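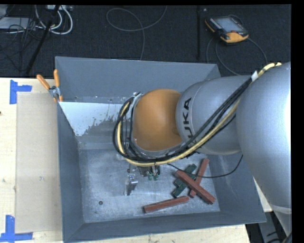 Idris Rees reckons we'll all be ironing our own shirts for another 29 years, and he told me so before I'd even got my visitor sticker on. Cheerful start to an open day! I'd come along to Onholm with the opposite hope, being a person with two kids, a big dog and a laundry pile that has its own postcode.

So, the verdict after a long afternoon in December. Shop-floor chores - getting there. Household chores - put the kettle on.

The bit I liked best was the bin picking. You've got a big grey metal bin, a few reddish-brown blocks lying across each other with some dark green bits tucked in, and a KUKA arm that has to reach in and get them out. Sounds like a job for a toddler, doesn't it? But when two blocks are crossed over you have to decide which one to go for, and the walls are right there waiting to be bumped. I stood there far too long, barracking for it under my breath.

Elba Espinoza gave the talk and was refreshingly blunt. Her team ran 2,000 picks in the lead-up, and she said the misses were nearly all in the corners. I asked when it could do my dishwasher. She laughed, then said cutlery was her idea of a nightmare (wet, shiny, all tangled up together). Fair enough, it's mine too.

Parking was dreadful and the sausage sizzle ran out by two, so eat first if you go next year. I did come home with a tote bag and a new respect for whoever empties the toy box at our place. Mostly me.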